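Final report, Teaching by Showing, June 3, 2019

Written by Delali Agyeman. Teammates: Sarita Yadav and Cadi Lougher. Advisor: Matilde Macedo.

## What we set out to do

When Matilde handed out the project list, I picked this one because it sounded like the one where I'd get to drive the robot. I did get to drive the robot. I also got to spend a lot of evenings renaming files, but more on that later.

The plan was pretty simple on paper. We wanted a two-armed robot to learn a handful of kitchen chores from demonstrations, with a person steering it by remote control and the robot recording everything as it went. Then we'd train a policy on those recordings and see how many it needed before it could do the chore by itself. We called our recording software Brasell (Cadi named it, ask her) and the whole setup Heveck, and both names stuck even though we meant to change them.

We chose drawers first. Opening and closing a drawer is easy for a person to picture, you can tell right away if it's done, and putting everything back for the next try takes a couple of seconds.

## Driving it

The operator wears a pair of tracked gloves and a headset showing the robot's head camera. Your hands move, its hands move, a little bit later. The lag is small but your brain notices it! On my first day I kept overshooting, correcting, then overshooting the other way, and Sarita has a recording of me muttering the whole time.

What helped was slowing way down at the start of each try. Ryszard Kurek, the lab engineer, made us all do 15 practice runs before anything counted. I grumbled about it, and then I watched my early runs next to my later ones and stopped grumbling.
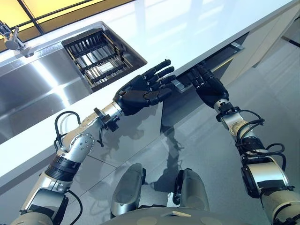 Picking a start pose took us much longer than I'd like to admit. At first we let each operator begin wherever they felt comfortable, and the recordings were all over the place. The policy learned a sort of average of everybody's habits and would drift toward the counter without committing to anything. So we agreed on a common way to begin: both hands out over the front of the counter at close to the same height, palms not too high, and the drawer already pulled out slightly so the fingers had a gap to aim for. Having that gap made a huge difference for me, as a fully closed drawer is really hard to get a fingertip behind when you can't feel anything. The hands have five fingers each, which sounds great until you have to keep the ones you aren't using out of the way.

The shiny cabinets gave us trouble too. Our depth readings near the fronts were jumpy, and we ended up leaning on the color camera plus joint positions and leaving depth out of training completely. I'd try that again with a better filter if I had another term.

## What we recorded

We finished with 352 demonstrations that we were happy to train on. Sarita and I did most of the driving, Cadi did the rest and also wrote the script that threw out the bad ones. A run got tossed if the operator paused for too long, if the tracking dropped out, or if either arm hit its joint limit.

I should mention the naming mess. For the first few weeks, Brasell saved every run under the operator's initials and the time, and it used two different clocks depending on which laptop was plugged in. I fixed it by hand. Please, whoever takes this over, leave the clock setting alone.

## How it went

With the full set, the policy closed the drawer far more reliably than it opened it. Closing is basically a push, so a sloppy approach still gets there. Opening needs the fingers to hook in the right spot, and the most common failure was the hand pulling back with nothing in it - very confident, very empty.

We also tried training on only Sarita's runs. I expected that to be worse because there were fewer of them, but the motion came out smoother, and opening got a little better. Her runs all look alike. Mine don't.

## Next steps

Matilde wants the next group to try hand guiding, where you switch the arms to a soft mode and move them yourself. Ryszard has the mode working on one arm. Cadi is staying on through October to help with the switch, and our notes and the cleaned recordings are on the lab drive in the Heveck folder.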